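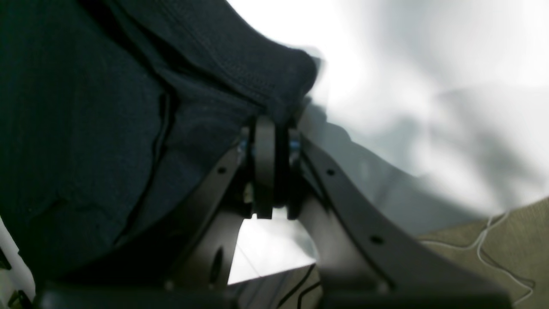 기계가 집안일을 할 수 있는가: 작업별 갤러리

Raltcombe 작업실에서는 지난 7월부터 집과 매장에서 매일 하는 일을 로봇 팔에 시켜 보고 있다. 빨래 개기, 상자 채우기, 진열대 정리, 식탁 닦기 같은 일이다. 이 페이지는 작업별로 짧은 설명을 붙여 모은 것이다. 잘된 것만 고르지는 않았다.

지금까지 한 시도는 모두 2360회이고, 그중 사람 손이 한 번도 닿지 않고 끝난 것은 531회다. 중간에 사람이 옷을 다시 펴 주었거나 물건을 돌려놓은 경우는 성공으로 세지 않았다. 이 기준은 Joelle Haddad가 정했고, 처음에는 너무 엄격하다는 말이 있었지만 그대로 두었다.

천과 옷

가장 오래 붙잡고 있는 분야다. 접시나 상자는 잡아도 모양이 그대로인데 천은 잡는 순간 모양이 바뀐다. 집게가 닿기만 해도 밀려서 주름이 새로 생기고, 카메라가 방금 본 가장자리가 안쪽으로 말려 들어간다.

어두운 색 천은 더 어렵다. 남색이나 검은색은 주름의 그림자와 천 자체의 색이 잘 구분되지 않는다. 사람은 손끝으로 두께를 느끼면서 한 겹인지 두 겹인지 아는데, 우리 집게에는 그런 감각이 거의 없다.

수건 접기. 네모나고 두께가 고른 편이라 시작 과제로 썼다. 펼쳐 놓은 상태에서 반으로 두 번 접는 것까지는 대체로 된다. 뭉쳐 놓은 상태에서 시작하면 모서리를 찾는 데 시간이 다 간다.

티셔츠 접기. 소매가 문제다. 몸통을 접는 동안 소매 한쪽이 밑으로 깔리면 그다음 동작이 전부 어긋난다. Rui Rebelo가 소매부터 안으로 넣는 순서로 바꾸었고, 그 뒤로 깔리는 일이 줄었다.

두꺼운 니트. 접힌 자리가 두툼해서 집게 사이에 다 들어오지 않을 때가 있다. 더 벌리고 들어가면 아래 옷까지 같이 잡는다. 아직 쓸 만한 방법을 찾지 못했다.

양말 짝 맞추기. 보고 짝을 고르는 것은 된다. 하나로 말아 넣는 것은 안 된다. 지금은 나란히 놓는 데서 끝낸다.

바구니에서 한 벌 꺼내기. 한 벌만 잡으려고 해도 다른 옷이 따라 올라온다. 흔들어서 떨어뜨리는 동작을 넣어 보았는데, 떨어지기는 하지만 작업대 밖으로 떨어지기도 한다.

부엌과 식탁

컵 옮기기. 가장 먼저 안정된 과제다. 손잡이 방향이 어느 쪽이든 몸통을 잡으면 되기 때문에 방문객 앞에서 보여 줄 때 자주 쓴다. 그것만 보고 간 사람은 다른 일도 그만큼 되는 줄 안다.

식탁 닦기. 넓게 문지르는 것은 문제가 없다. 말라붙은 자국을 보고 그 자리만 힘을 더 주는 것은 못 한다. Ermelinda Serrano는 이 정도면 식당 마감 때 쓸 수 있겠다고 했고, Vitória Amaral은 결국 사람이 다시 닦게 될 것이라고 했다. 두 사람의 의견은 지금도 같지 않다.

수저 분류. 숟가락과 젓가락을 구분하는 것보다 통 바닥에 납작하게 붙은 것을 집어 올리는 것이 어렵다. 통 안쪽에 얇은 고무판을 깔고 나서 나아졌다.

매장 일

진열대 앞줄 맞추기. 같은 크기의 상자라면 속도는 느려도 결과가 고르다. 봉지 제품은 옷과 같은 이유로 어렵다. 눌리고, 기울고, 옆 봉지에 걸린다.

옷걸이에 걸기. Garcia 매장에서 부탁받아 시작했다. 목둘레를 벌려 옷걸이를 넣으려면 팔 2대가 필요하고, 둘 중 하나가 조금만 늦어도 어깨가 빠진다. 사람이 옆에서 옷걸이를 들어 주면 잘된다. 그러나 그럴 바에는 사람이 거는 편이 빠르다.

포장 상자 채우기. Pitura에서 보내 준 상자와 완충재를 썼다. 단단한 물건은 넣을 수 있고, 접은 옷은 넣는 도중에 풀린다. 옷 밑에 얇은 판지를 받치면 되지만 판지를 까는 일은 사람이 한다.

자주 받는 질문에 대해

언제쯤 집에서 쓸 수 있느냐는 질문이 제일 많다. 우리 기록으로는 답하기 어렵다. 펼친 수건만 접는 기계라면 지금도 만들 수 있겠지만 그런 기계를 둘 집은 많지 않을 것이다. 건조기에서 막 꺼낸 빨래 더미를 맡기려면 아직 멀었다고 본다.

속도에 대한 질문도 있다. 티셔츠 한 벌을 놓고 비교했을 때 사람이 8배 빨랐다. 밤새 돌려 두면 상관없다는 의견도 있으나, 중간에 멈추면 아침까지 멈춰 있다. 멈춘 것을 스스로 알고 다시 시작하는 부분은 Asger Ladefoged가 맡고 있다.

소음은 크지 않다. 옆방에서 전화를 받을 수 있는 정도다.

다음 과제는 베갯잇 씌우기와 이불 펴기다. 이불은 작업대보다 커서 바닥에서 해야 하고, 팔을 낮게 다시 달아야 한다. 받침대는 Billey에 주문해 두었다.

마지막 수정 2026-03-23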